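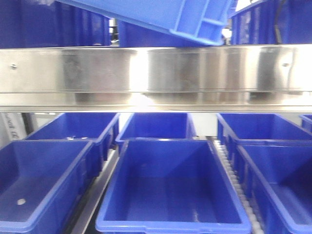 Bin Picking Cells: Questions We Get Before the Quote

Updated 28/10/2023

How much should we set aside in the first year?
More than the robot. Buyers come to Drevov with a tidy number for the arm and a blank line for everything it touches. Racking, tracks, bins, guarding, wiring and a week of somebody's patience all go on the same sheet. If your sheet has one line, send it back to whoever made it.

Can we keep our old bins?
Maybe. Are they all the same bin? Go and look before you answer. One Mesville customer had 2000 totes on the books as a single model and found 15 different rims among them. People forgive a rim. Grippers hold a grudge.

Do we need roller tracks, or will plain shelves do?
Plain shelves cost less until you want the next bin to come forward by itself. Price both. Ask for the tracks to be quoted by the lane so you can add more later.

Which rack do you recommend?
We usually quote the Indix 701 or the Michailidis frame. The Indix has shorter lead times. The Michailidis is easier to re-level, and you will re-level it.

Is shiny steel a problem?
It can be for cameras, which see reflections and get ideas. Budget for a lighting test on your own floor, at the hours you plan to run. Matte tape is cheap and ugly and we use plenty of it.

How many spare bins should we order?
We suggest 200 for a mid-size site. They will wander off to hold cable ties and somebody's lunch.

When should we order for a June start?
Get the bin samples to us before the holidays. The rack order can follow once the samples pass.

Does the quote include training?
Two days, on site. Coffee is extra, in the sense that you have to make it.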